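3.2 Reading aloud to an older child

I'll admit I came to this part of the study with a favourite already picked out. I grew up on bedtime chapters, and I was fairly sure the families who kept reading aloud past Year 3 would tell us lovely things about it. Mostly they did! But the diaries (635 of them came back, out of 1061 sent) were a good deal messier than I'd hoped, and I spent most of August with them spread across my lounge room floor.

The first surprise was how often the grown-up stopped before the child wanted to. In 194 diaries the parent wrote something like "she can read it herself now", and a few pages on the same kid was asking for one more chapter. Junhao Zou and I coded these entries separately and then argued over them for ages, mainly about whether reading the footy results out at brekkie counts. (It does, we decided, if the child asked for it.)
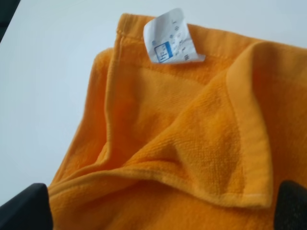

Figure 4. Orange towel with care label, on a white tabletop.

Han-gyeol Yeom read a draft of this section and reckoned I was being too hard on the parents who stopped, as plenty of them had swapped over to listening while the child read, and our diary form had no box for it. Fair point, and I've gone back through the comments with that in mind. Some families were clearly taking turns, a page each, and one dad in Drevisau did all the villains while his son did everybody else. I've coded those as shared reading, which shifts the Year 4 results more than the Year 5 ones.

What I can't tell you is whether the book itself mattered. We gave each family in Narna the same starter novel, and in Skeka they chose their own from the library van, so the two towns aren't a tidy comparison. The Skeka kids wrote more in the margins, though, and they were much ruder about the endings. I come back to the margin notes in 3.3, along with the form we've redrafted for next year.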